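Workshop > Notebook > Stone and lime > Gamon priory, west range

Aug 8, 2026

Back from Gamon late last night, writing up before I forget it all. Jitendra has the sample bags, I have the drawings (slightly damp).

Cloister, north walk. Bays 1 to 4 looked at properly, rest only from the ground. The vault ribs are the same soft yellow stone as the refectory doorway, so Meenakshi's idea of two quarries looks shaky. She wants to see a fresh break before she gives in. Fair enough.

Mortar: three kinds at least.
- a coarse one with bits of charcoal, deep in the core, bay 2
- fine pale lime, most of the rib joints
- grey cement from the last repair, hard as nails, pulling the face off the stone wherever it was smeared over the edge

The grey stuff has to come out. Tried a hand chisel on one joint, 40 minutes for a length no longer than my hand. Need to ask if we're allowed the small saw. Okafor's report from the first survey says no power tools in the cloister at all but that was written before the scaffold went up.

Rib width 399 mm at the springing in bay 1, 400 in bay 3. Good, so one template does both. Bay 4 is odd, the rib has been recut and the moulding doesnt run through. Jitendra thinks it was moved from somewhere else in the range. Maybe from the chapter house, which lost its vault when the roof came down. 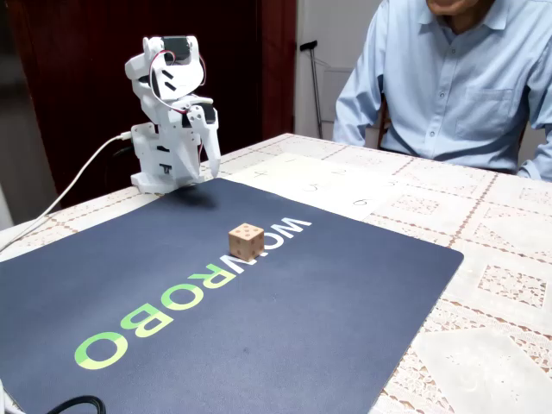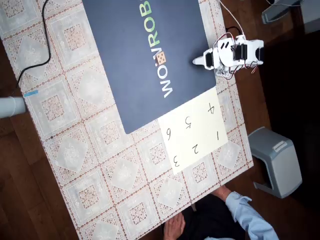
Small white arm and dark mat, both photos.

Drainage — the garth is higher than the walk floor now, by a full step on the east side. Water comes straight through the base of the wall after rain. Green up to knee height on the inside. No point repointing any of it untill that's sorted. Said so in July and will say so again.

Floor tiles: the loose ones by the processional door are stacked in the porch, labels have come off half of them. My fault, wrong tape. Two have the fleur pattern, one has part of an animal, lion or dog, Meenakshi says lion. Drawn both ways up in the blue book.

Lime order: 700 kg from Pruvora, still waiting on a delivery date. Want it in the dry store, NOT the porch.

To do
- ring Pruvora
- thin section from the charcoal mortar, bay 2 bag only, bay 3 bag is mixed up
- ask Milo office for the old plan of the west range, the one showing the stair
- redraw bay 4 rib, my sketch has the roll on the wrong side
- new labels for the tiles, proper ones
- check the crack gauge at the night stair, forgot to read it on the way out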